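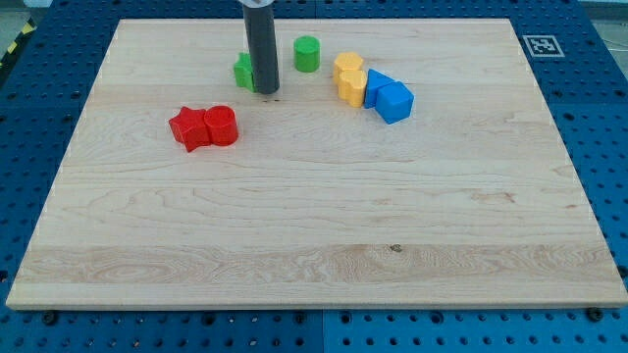 Color sorting on a tabletop arm: good habits before you press Run

Sorting blocks by color is my favorite first job for an arm, and a few house rules make it so much more fun!

1. Tape the floor. Everyone stays behind the stripes while the arm has power, including whoever wrote the program.

2. Bolt down whatever the blocks sit on. If it can slide, your taught positions mean nothing.

3. Leave the marker card alone. Bumped it? Recalibrate, even if it looks fine.

4. Cap the speed at 5 percent for the first pass and keep a hand near the stop button. We go up to 55 once a full cycle runs clean, and never past 80 with people in the room.

5. Set your lowest Z with a sheet of paper under the tip. Dela Frimpong taught me this one and I love it.

6. Write down every change (speed, height, grip force) in the log, with your initials.

Next up: stacking, where the heights get tricky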